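Search this diary
Go

Jan 30, 2019

Day two of the rules. I was told in September that somebody ought to write down how we run the two-arm cell, and I agreed with such energy that it became my job. It then stayed my job, in the sense that a dental appointment stays made. Yesterday I ran out of other things to tidy and started.

What we had before was a sheet taped inside the cupboard door. It had 33 rules on it, in at least four kinds of handwriting, and two of them were the same rule with different punctuation. Rule 9 said "see rule 14." Rule 14 said to ask before changing rule 9. One just read "NOT THE GREEN CABLE," and I have been here long enough to know there was a reason for that one and not long enough to know what it was. I kept it out of the new draft and have felt uneasy about green cables all day.

My own target was a single page. I'm at two and a bit, and I'd like it noted that the bit is a signature block.

We did the morning on Clitar, the sorting task, with the draft on a clipboard, so that whoever was running the cell could try to obey it and I could stand there being disobeyed. I recommend this to anyone who writes instructions for a living. Within minutes I learned that "ensure the work area is prepared" means nothing to anybody, me included. I had written it at four in the afternoon, when I will write anything.

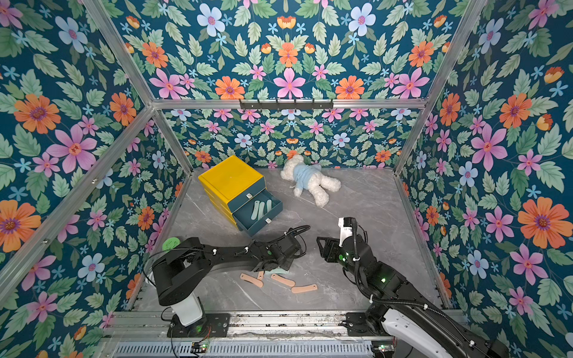 Clitar, drawer pulled out. Mint strips in it, peach ones on the floor.

The first real argument was about the word "start." The old sheet says no hands in the cell after start. Lovely. When is start? One of us holds that it's when the arms are powered. Another holds that it's when the program is running, and that powered arms are simply resting, like a dog. I said I had met dogs. We went around on this for most of a pot of coffee and ended up with wording I'm fairly pleased with: if either arm can move without a person first walking over and switching something on, the cell is live, and hands stay out. It's longer than "start," but you can't argue with it from the far side of the bench with a strip already in your fingers.

And there will always be a strip. The strips are what get people. One lands a little off, it bothers the eye, and an otherwise sensible adult reaches in to nudge it. I've done it. I did it last week, and I was the one holding the clipboard. So there is now a sentence saying a strip in the wrong place is a result. You write it down. You don't fix it while the run is going, and you don't fix it afterward and then write down that it was fine, either, which I put in after reading the older logs.

About those logs. There are 684 of them for Clitar and the one before it, and I spent a chunk of yesterday going through as many as my eyes would take. The comments box is free text. This was a mistake made by a person who trusted people. Entries include "ok," "ok ish," "better," "better than what?" (different writer), and one full paragraph about the parking lot. Better than what is a fair question. The new form has a place for how the run ended, a place for who or what ended it, and a small space for remarks, deliberately too small for the parking lot.

Mid-morning we got to the part I'd been dreading, the rule about one arm holding something while the other one works.
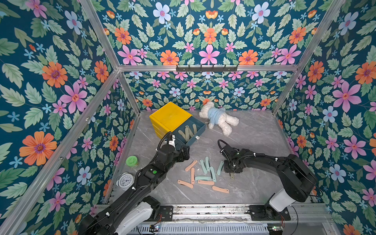

The old sheet dealt with this in six words: "wait for other arm to finish." Finish what, though? An arm that has a box up in its gripper hasn't finished anything. It's standing there with its groceries. If you hit the stop at that point, does it let go or hang on? I asked three people and got three answers, all of them confident. Then I read the manual, always a low moment, and got a fourth.

So we tested it, properly, with nobody's fingers anywhere near, and wrote down what our arms do. I'm not going to copy it here in case someone at another site reads this and takes it as gospel for theirs. The rule says you must know what your gripper does on a stop before you run a task where it holds anything, and that the answer gets written on the card at the cell. If the card is blank, that task doesn't run. This is the only rule in the document I'd go to the wall for. The rest I would defend with a stern email.

I also want to put down, before I forget the wording, what we decided about shared space. Each task names the patch of floor both arms are allowed to visit, and names which arm goes first. It can swap during a task as long as the swap is in the plan. "They usually sort it out between themselves" came out of the draft. I had written that sentence too.

Lunch was soup. I read the draft aloud to myself in the break room and a colleague from the Radano side came in, listened to a whole paragraph about cable slack, and left with her sandwich still in the microwave.

Cable slack, then. The coiled cables loop up over the wrists and back along the arms, and everyone looks at them without seeing them. The rule I had was "check cables." The rule I have now is to move each arm slowly to the far ends of its reach at the beginning of the day and watch the cable the whole way, with your eyes on the cable and your phone in your pocket. It adds some time to the morning. People groaned. I'm counting the groan as a sign they will do it.
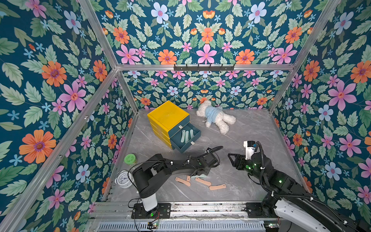 Left gripper down among the tan strips, right one with its fingers open.

The afternoon went to layout, and layout is where I found out how many opinions one small floor can hold. My position is that everything in the cell belongs to one of two groups. There are the things the arms are meant to handle, and there are the things they aren't, and both groups go on the layout sheet with a position. The bear in the blue shirt is on the sheet. The clock is on the sheet. If either is going to be somewhere else tomorrow, the sheet changes first and the thing changes second. One of the engineers felt that listing a teddy bear under "fixtures" would lower the tone. I've put it under "fixtures." There was nothing wrong with the tone of the cupboard door, and look where that got us.

We had a shorter disagreement about colors. People call the strips whatever comes to mind, and by the time a log gets read, one person's pink is another's peach and a third has written "salmon," like a menu. Same trouble on the green end, where it goes mint, sage, olive, and once "pond." I've asked for a painted card to hang by the cell with a number for each color, and the logs will use the numbers. Somebody said this takes the poetry out of it. Yes.

Then the speed limit. Everyone is in favor of a speed limit until it has a number attached. For a new task, the first 30 runs are done slow, with a person at the stop and that person doing nothing else. The "nothing else" is underlined. I asked for fifty and was offered ten, and we haggled like people buying a rug. After that it can go up, in steps, and each step gets a line in the log. The Rothe cell upstairs apparently has more than 1,000 runs behind it and has never had anyone write down when it was sped up or by how much. It just got faster, the way children get taller.

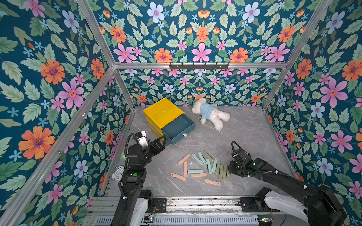 Drawer open and empty, all the strips out on the floor, right gripper down beside the green end.

Last thing of the day was the reset, which I had assumed would take five minutes. It's the dullest part of any task and so the one done worst. What I'd like is for the floor to be set the same way by whoever does it. What I've seen is one person who lays the strips out with tremendous care, as if for guests, and another who drops them from shoulder height and calls it random. I asked if random was what we wanted. Long silence. Some tasks do want it, some don't, and no one had ever said which. So now the task sheet says "placed" or "scattered," and if it says scattered it says from how high. I never thought I'd write a rule about how high. I was strangely happy doing it.

Reset also means drawer shut, unless the task starts with it open, in which case the sheet says so. Power off before hands in. Then hands out, count yourself out loud if there are two of you, power on. We practiced the out-loud part and it felt ridiculous the first couple of times, and by the end of the day people were doing it without looking at me.

Still to do:
- the signature block, which has room for fewer people than want to sign
- who is allowed to change the rules, and where they write that they did
- ask the oldest person in the building about the green cable
- take the sheet off the cupboard door (the tape has bonded with the paint, so possibly take the door)

Home late. Realized on the stairs that nothing in the draft says where the draft is to be kept. I've written "at the cell" on the back of my hand.

33 shares | 2 comments

Older entry | Newer entry

Contact | © Notes from Vatgate, all rights reserved | Back to top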